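Teaching by hand: a little gallery from the laundry month

Hi, and welcome to my corner of the Skamdale pages! I spent most of July in people's bedrooms (with permission) showing a gripper how to handle clothes. You hold it in your own hand, you do the chore the way you'd normally do it, and the recording gets turned into lessons for the arm back at the workshop. So there's no joystick and no headset, just you and a pile of washing and a pair of yellow fingers that are a lot less clever than your own.

We finished with 3,886 recordings that passed the check, and almost 100 of the good ones are of dresses and nightgowns, my favorites by a mile. Shirts are easy once you get the hang of them. Anything long and slippery has its own opinions.

Picking up by the hem 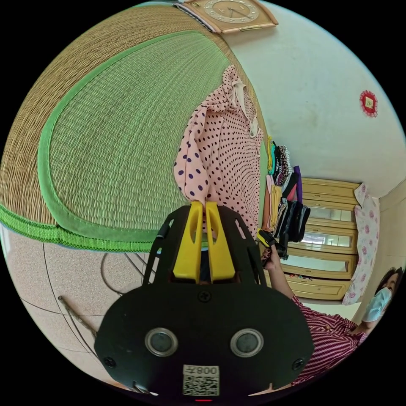
Polka dots in the fingers, and the clock on the wall keeping an eye on us.

I like to get hold of the hem and keep my wrist quiet for a second before I go anywhere. Munther Daher taught me that - he used to watch my early tries and just say "slower" over and over until I got it. The fingers only have a small patch to pinch with, so if you grab a big wad of cloth the arm learns to grab a big wad of cloth, and then you've got a robot that wrestles nightgowns. Little pinch, little pause, then move. My first week was all big wads, sorry Munther!

Laying it out on the mat

Green tatami is lovely to work on, by the way. The pale pink shows up nicely against it, and there's plenty of space to stretch a dress out lengthwise with the collar up at the far end. Meirion Llewellyn, who does the checking at our end, likes the collar and the hem both easy to find before any folding starts. My own habit is to do 2 slow passes over the cloth and then go in for the fold. I also try to come at it from a different side each time, so the arm doesn't decide that dresses only ever point one way.

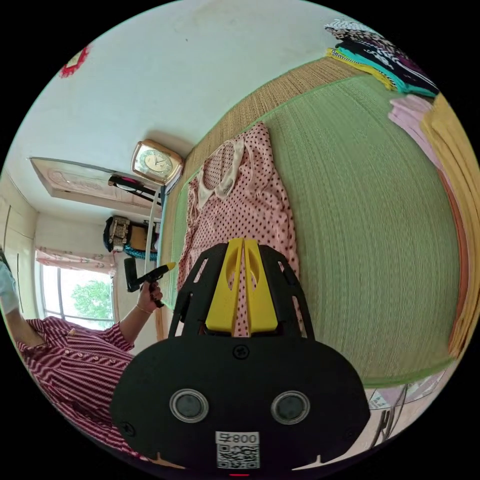
Things I'd tell a new starter

Close the fingers before you come down near the cloth, then open them just enough. Keep your free hand out of the way unless the task calls for it (I'm terrible at this, I want to smooth everything). If you fumble, let go and start that one over, and don't try to rescue it halfway through. And take breaks! Your forearm will complain by late afternoon, mine still does.

Next up is the Zadari set, which is all towels and pillowcases. I'll put up another page when I've got a few I like.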